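Mon 22 April

Hi Gunnel,

Quick update on the Leltside energy advice project, a bit longer than usual as there's a lot to tell you!

We've now visited 166 of the 200 homes in the grant agreement, so I'm feeling pretty good about finishing by the end of May. The surprise has been the bills. In 47 homes the meter reading on the statement didn't match the meter on the wall (a few were way off, one by almost a whole winter), and most people had just kept paying. We've sent all of those to Urkance with photos, and eight have been corrected so far. The rest are sitting in their billing queue, and I call every Friday to nag.

**Money.** We're under on travel and a little over on printing. The first tariff leaflet had to be redone when Idex changed its evening rate two days after we picked it up from the printer. Ugh.

**Still to do**

- the last homes, mostly out past the Ekström place
- follow-up calls to anyone who switched plans
- the short survey you asked for

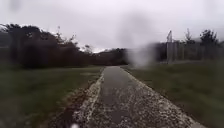 I'd also love to move what's left of the travel money into phone time, if that's okay with you. People open up a lot more on the second call, once they've dug out their old bills and had time to get mad about them. Could you let me know before I book May?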